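4.2 Débarrasser la table : de la démonstration à la corvée 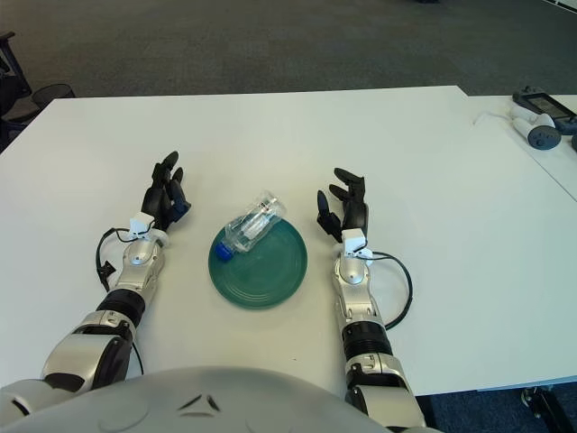 La question de savoir si une machine peut déjà prendre en charge les petites corvées domestiques reçoit souvent une réponse trop générale. Nous préférons la poser pour une tâche précise, celle de débarrasser une assiette sur laquelle un objet a été laissé. Pour une personne, ce geste demande très peu d'attention. Pour un système à deux bras, il réunit plusieurs difficultés que la littérature traite le plus souvent de manière séparée : la perception d'un objet transparent, la saisie d'un corps léger qui peut rouler, et la coordination de deux mains dans un espace étroit.

Figure 6. Point de vue du robot sur le poste de travail. Une bouteille en plastique transparent est couchée sur une assiette ronde vert foncé, entre les deux mains à plusieurs doigts.

Le matériau de la bouteille est la première source d'erreur. Dans le corpus Tallari, que nous utilisons pour l'entraînement, les objets opaques sont largement majoritaires, et les 644 séquences qui contiennent un récipient transparent ont été enregistrées presque toutes avec le récipient debout. Or une bouteille couchée présente au capteur un contour différent, avec des reflets qui changent selon la position de la tête. Le bouchon bleu constitue ici un repère utile, parce qu'il est opaque et que sa couleur se distingue de celle de l'assiette. Nous avons constaté que le modèle s'appuie beaucoup sur ce repère – peut-être trop, comme le montre la section suivante.

La deuxième difficulté concerne l'assiette elle-même. Son rebord limite les angles d'approche des doigts, et une pression latérale mal dosée déplace l'ensemble au lieu de saisir l'objet. La méthode de référence Guo propose d'immobiliser le support avec une main pendant que l'autre exécute la prise. Cette stratégie est raisonnable, mais elle suppose que la main d'appui trouve une place qui ne gêne pas la trajectoire de l'autre. Lorsque l'objet dépasse du bord, comme dans la figure 6, le choix de la main d'appui n'est plus évident. La méthode Guo le fixe à l'avance ; la nôtre, nommée Orkstead, le décide à partir de l'orientation estimée de l'objet.

Il faut aussi préciser ce que nous entendons par réussite. Dans le protocole Stestberg, un essai est réussi si l'objet quitte l'assiette et si celle-ci reste sur la table. Ce critère est commode, cependant il ne dit rien du temps nécessaire ni de l'état final de la table. Un utilisateur à domicile n'accepterait sans doute pas qu'une bouteille soit retirée puis abandonnée quelques centimètres plus loin. Nous ajoutons donc une condition de dépôt : l'objet doit être posé dans une zone désignée avant l'essai, sans reprise en main par l'opérateur.

Avec cette condition, nous avons simulé plus de 1 000 essais avant de passer au robot réel.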